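From: Wubit Araya
To: zeltero-players
Subject: Re: [zeltero-players] June balance patch, am I reading this right?

Cornel Tănase wrote:
> Has anyone else tried the crossbow since the patch? The notes say the
> reload is quicker, but mine feels slower than ever, and I lost three
> duels in a row on Greltcombe to people using the plain old hunting bow.
> Also, did they move the armor vendor? I ran past the mill twice and
> couldn't find him.

Hi Cornel, and hi everybody,

You're reading it right, but there's a catch! The quicker reload only kicks in if you're standing still. If you strafe while you reload (and I know you do, I've watched you) you get the old speed plus a new little stagger at the end. I spent most of last night in the practice yard with Letay Asfaw and we're both pretty sure that's how it works now.

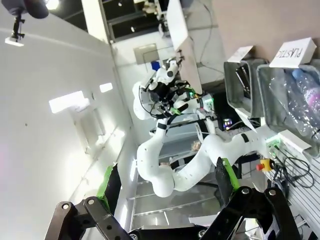 The hunting bow, on the other hand, got a quiet bump that isn't in the notes at all. A full draw used to leave a Dresura knight with a sliver of health and now it just drops him. I went 8 for 8 on unarmored targets from the bridge and felt a bit bad about it. My guess is they'll walk it back in the next hotfix, so enjoy it while you can.

The armor vendor is still in Greltcombe, he's just inside the mill now, up the ladder. His prices went up too. The padded coat is 220 silver, and don't buy it until you've done the Lencho ferry quest, which hands you a better one for free (I learned this the expensive way).
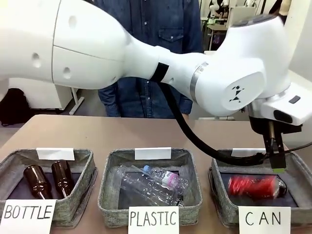
As for the new map, I like it more than I thought I would. The river side is wide open and a nightmare if the other team has two good archers, but the quarry is great fun, lots of corners and those rope lifts you can cut while someone's riding them. Elango Nair says the match timer is too short for a map that size and I think he's got a point. We keep getting to the gate with 30 seconds left and then everybody panics.

Two bugs to watch for: the torch goes out if you open your bags, and the shield skins reset every time you log off. I've sent in both. My ticket number was 946, if anyone wants to add to it.

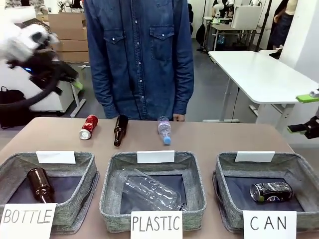

Denim shirt, red can on the table

Kedir Seyoum wants to get a full squad together for the quarry, starting at 9 p.m. server time. I'm in, and Letay's a maybe. Cornel, bring the crossbow if you must, just please stand still when you reload!

Wubit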